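Old desktop, getting at the CPU without stripping the whole thing?

munshi_107
Got my old tower open on Thursday and I'm a bit stuck. There's a big ridged metal panel over part of the board and the CPU socket sits right by the edge of it. I want to get the chip out (it's going in my sister's machine) and I'd love to leave the panel on if I can, those screws are a pain.

Cukis
Take it off! You've got a lever to lift and you'll want both hands in there. I bent 3 pins once trying to be clever round a drive cage, never again. 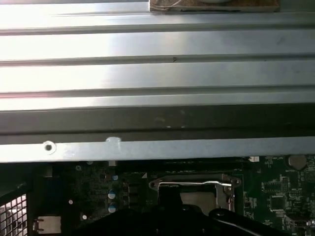 Mine was a Skallville case, all sharp edges inside, and I had a plaster on every finger by teatime.

testar412
Disagree with Cukis, sorry. If the lever swings up clear of the metal, leave the panel where it is. Push it down a touch, out from under its hook, then up. Done loads that way.

Cukis
And if it doesn't clear? You're stuck halfway with a chip half out.

testar412
Then you shut it again and fetch a screwdriver, hardly a disaster.

Lutfa Siddiqui
Whichever you do, power off and unplugged please, and touch something earthed first. Have you got fresh paste for the other machine?

munshi_107
Paste yes, patience no. Panel's coming off after tea, I think.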